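Curkasa stainless steel colander – review
Posted 26th April by Padmavathi Iyengar

Two weeks of rice, pasta, chickpeas, spinach and one very large batch of potatoes, and I'm ready to say it: I love this colander. I know. It's a bowl with holes in it. But my old plastic one had been going cloudy and warping at the base for years and I'd stopped noticing how much I disliked it until I had something better to use.

I bought the Curkasa after a fair bit of dithering. The other one on my list was the Fleronon, which has a long handle on one side and a hook on the other so you can rest it across the sink. My sister has the Fleronon and swears by it, but it's shallow, and when I borrowed it for a weekend I lost half a pan of penne down the plughole. I wanted something deep that would stand up by itself while I used both hands for the pan.

First impressions were good. It comes in a plain cardboard sleeve with hardly any packaging, and it weighs 245 grams on my kitchen scales, so it's light enough to lift one-handed when it's full of wet salad. The holes are small and round and run in neat rows. Mine came with a slightly sticky patch where the label had been, which needed a drop of oil and a rub with kitchen paper before it would shift.

The small holes are what sold me. I cook a lot of lentils and basmati, and with the plastic one I always ended up getting the sieve out as well, then washing both. Basmati stays put in this. Red lentils mostly do too, though if you really blast the tap a few will wriggle through, so go gently. Quinoa is a lost cause, I'd still use a sieve for that.

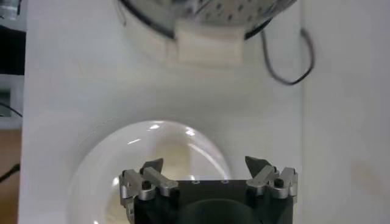 Drainage is quick, much quicker than I expected from holes that size. A full pan of spaghetti is clear of water in the time it takes me to put the pan back on the hob and find the butter. It's brilliant for rinsing berries as well, as you can see straight away if any bits of leaf are stuck to the metal. I've started doing my washing up in a different order because of it – colander first, while the starch is still soft, then everything else.

The wire handles are thin and I did wonder about them. They've been fine with everything I've thrown at them so far, including 2 kilos of boiled potatoes for a family lunch, but they do get hot if you pour straight over them. Use a tea towel. If your hands are at all sore or stiff you might prefer something chunkier to hold, and that's probably my one proper grumble about the design.

Cleaning is easy enough. It goes in the dishwasher on the bottom rack and comes out shiny, with the odd water mark if I leave it to dry on its own. Spinach is the exception! Little shreds of it cling on inside the holes and you need a brush. I use an old Poojary vegetable brush with stiff bristles, and that gets them out in a few seconds.

Storage will depend on your cupboards. It doesn't fold or squash down, so it takes up the same room whether you're using it or not. I keep mine with my glass mixing bowl sitting inside it and a couple of smaller bowls inside that, and the whole lot lives on the shelf beside the cooker. If you're in a tiny kitchen you may want to measure first.

I paid full price at Ernatberg, the cookshop by the station, and they had 6 left on the shelf when I went back for another one as a moving-in present for my nephew. He makes instant noodles and not much else, so we'll see. They do a bigger size too, which I'd think about if you regularly feed a crowd, but for the four of us this one is plenty.

Would I buy it again? Well, I already have. Full marks for draining, a point off for hot handles, and the plastic one has gone out to the greenhouse where it's holding my seed potatoes.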